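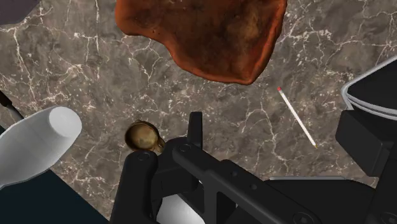
[stone-at-home] Re: Marble in the kitchen, sealing and lemon marks

Hello all,

I answer to the message from this morning, which I leave quoted further down with my remarks after it. I wanted to write a longer text about this already in January, when the same question came up and the thread went off into a discussion of grout. English is my third language, so please ask if a sentence is not clear.

I have lived with marble in the kitchen for 12 years in two different apartments in Lovulard. The first stone was white, honed. The second one is brown-gray with many light veins, polished, sold to us under the name Lusska. I don't know if this name means anything outside of the Bodin yard. I asked there, and they told me it is how they call it in the office.

First the words, which I think make most of the confusion on this list.

A stain is something that went into the stone. Oil, coffee, red wine, the water from a rusty can. It makes a darker spot, and you can't feel it with the finger.

An etch is a place where acid has eaten the surface. Lemon, vinegar, tomato, some cleaners for the bathroom. On polished stone it looks like a dull spot, often lighter than the rest, and you see it best when you bend down and look along the counter toward the window. It is not dirt. You can't wash it away, however much you wash.

Sealer helps with the first and does nearly nothing with the second. I write this in almost every thread and I will write it again. A person buys sealer, puts it on very carefully, leaves half a lemon lying on the counter, and then writes to us that the sealer was bad. The sealer was probably fine.

About how to test if your stone needs sealer. Put a little clean water in several places, including near the sink and near the stove. Leave it for ten minutes, then wipe. If the stone is darker under the water, it is drinking, and you can seal it. If the color is the same, leave it alone. Putting sealer on a stone that doesn't drink gives a sticky film, and it took me an evening with acetone to remove mine in the first apartment. The windows must be open for this and the stove off, please.

My way of sealing, for those who asked:

Wash with water and a few drops of plain dish soap, rinse, and wait one full day. I know that the label says two hours. In a kitchen with no good air I don't believe in the two hours.

Tape over the edge of the wood if the counter meets wood.

Put the sealer on with a white cotton cloth, a small part at a time. I do a part as long as my arm.

Wipe what is left after five minutes. This is where I made my mistakes. It should feel dry under the hand and not slippery.

Second coat only if the water test says so the next day.

I use Modik, the water-based one in the small bottle. I paid 40 dollars for it, and it was enough for the whole kitchen and the window sill with a third left over. I have no relation with the company. A solvent one will also do the work, but the smell stayed in our bread box.

Now about the etches. On honed stone I rub with a very fine polishing pad and water, small circles, and the mark becomes so weak that I forget where it was. On polished stone there is powder for this, and it needs patience. Try it first in a corner behind the toaster. For an etch bigger than a hand I would call a person with a machine. I tried a large one by myself and got a shiny island in the middle of the counter, which you can still find if you know where it is.

For stains I make the paste: baking soda with a bit of water for oil, thick like sour cream, under plastic wrap, one night, and then without the wrap until it is dry. Sometimes I must repeat it 3 times. For coffee I use hydrogen peroxide in the place of the water, but not on a dark stone, where it can take the color away. I did not test it on mine and don't plan to.

One more point, about veins. Many people ask if a vein is a crack. Pull the fingernail across it. If the nail catches, it may be a real opening, and dirt will go in there first. If it doesn't catch, it is only the drawing of the stone. In a stone with a lot of veins you will find some of both, and the small open ones were usually filled with resin at the factory. The resin can turn a bit yellow near a hot stove. Mine did in one place, the length of a match.

And heat in general. Marble itself can take a hot pan better than people think, but the resin and the glue below don't like it, and a sudden change can open a vein. I put a wooden board. My husband doesn't, and so far the stone is okay.

I also kept a notebook after the last sealing, with the water test written down every second weekend. The first place that began to drink again was beside the faucet, after 182 days. The part beside the stove was still good at that time, and the long empty part near the door too. So I sealed only the piece at the faucet, and I could not see any border later. I mention it for those who do the whole kitchen every spring by calendar. It is a lot of work for stone that maybe doesn't ask for it.

What I still don't know is how the sealer behaves below a thing that stands always in the same place, a plant pot or a heavy pitcher for example. I have seen a ring in such a place two times, once from a pot with a wet bottom and once I can't say from what. If somebody has a notebook about this I would like to read it.

The message that I answer: 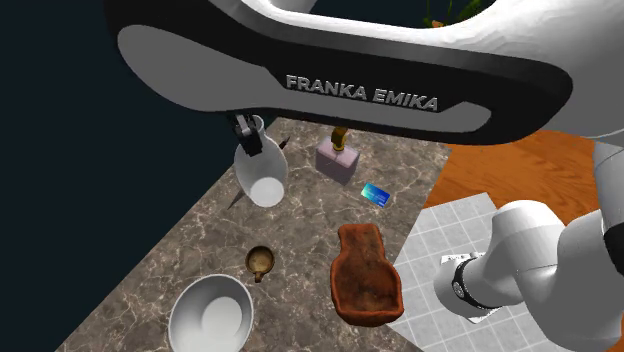
On June 12, 2026, a list member wrote:

> Hi everybody, new here. We are about to sign for a marble
> counter and I am getting cold feet. The salesman says one
> coat of sealer and you can forget about it for ten years. My
> sister-in-law says marble is ruined the first time you cut a
> lime. They can't both be right!
>
> We cook every day, a lot of tomato, and we have two kids who
> do not wipe up anything. I like the look of polished but
> everybody online says honed. Also is it true that a busy
> pattern hides the marks, or is that just something they say
> to get rid of the slabs with more veins in them?
>
> Last thing, what do you clean it with on a normal day? I
> have been using a vinegar spray on our laminate and I have
> a feeling the answer is going to be no.

Welcome to the list. I take your questions in a different order.

The vinegar spray: the answer is no. Please put it in another room, or the children will find it and be helpful. On a normal day I use a damp cloth, and in the evening warm water with a little dish soap, then a dry cloth. The dry cloth is the important one where the water is hard. In Lovulard it is very hard, and without drying we get a gray veil that looks like a big etch but is only lime. Don't use a lime remover on it. A plastic scraper held flat, with soapy water, takes it off slowly.

The salesman and the sister-in-law: I would say she is closer. A cut lime will leave a mark on marble if the juice stays, and sometimes also if it doesn't stay long. But "ruined" is a strong word. My first counter had marks everywhere after the first year, and then I stopped seeing them one by one and it was just the surface of the counter. If you are a person who will look at the first mark every morning with a bad feeling, take another stone. This is a serious advice, I have a friend who sold hers.

Ten years from one coat, I have not seen. Ask him to write it on the bill.

Polished or honed: with a lot of tomato, I would take honed. The etch is there in both but it shows less on a surface that is already matte. Honed drinks a bit faster, so you will do the water test more often. I have polished now only for the reason that the slab was already polished and the price was good. I like it more in the evening with the lamp on and less at noon.

The busy pattern: it is true, in my experience. It hides stains, crumbs and water drops very well. It hides etches only from above. From the side, in the light, you see the dull spots also across the veins. There is a bad side too, I don't see the crumbs and then I put my sleeve in them. And I have searched for a small white button on it for a quarter of an hour.

Before you sign, ask for a piece from the same slab, not from the same type. At Bodin they gave me two offcuts the size of a book for nothing. Take them home, seal one and leave the other bare. Put on both a slice of tomato, a drop of oil, coffee, the lime. Write below with pencil what was where. Leave it overnight, wash, and look at them for a week in your own kitchen. Let the sister-in-law look also.

Please write to us what you decided. And if you do the test, which oil you used, I collect this for the page in the archive about stains, where olive oil is well covered and all the others are not.

Greetings from Lovulard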